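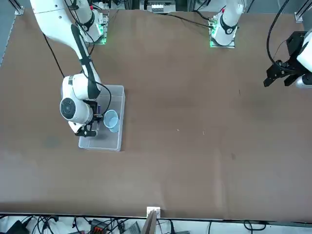 One cup, one box

Mar 24, 2022

I have a theory that every household owns one cup too many, and that it is always plastic. Ours is light blue. It has lived in the clear bin for so long that I had started to think of the bin as its house.

The bin was meant to be the answer. I read a long article by Radwa Helmy on see-through storage, in which she says you'll never lose anything again if you can look at it. Quite right. I have looked at that cup every day since October and done nothing whatsoever about it.

What goes in a clear bin, then? My sister-in-law Samah keeps lentils in hers, with labels. Mine has held, at various points, batteries, a bag of pegs, the instructions for a kettle we no longer own and 58 elastic bands, which I counted during a very dull phone call. I moved all of that to a drawer, where I can't see it and feel much better.

The cup stayed. It's too small for a proper drink of water and too big for rinsing after brushing your teeth. Martim wants it for paintbrushes — he doesn't paint. I suggested the charity shop and was looked at as if I'd proposed selling the cat.

The brown table needs a wipe as well. There's a darker smudge towards one corner that I have been calling a shadow for two weeks.

I'll do the table first. The cup can wait until I've found the lid for the bin, last seen under the stairs with the tent.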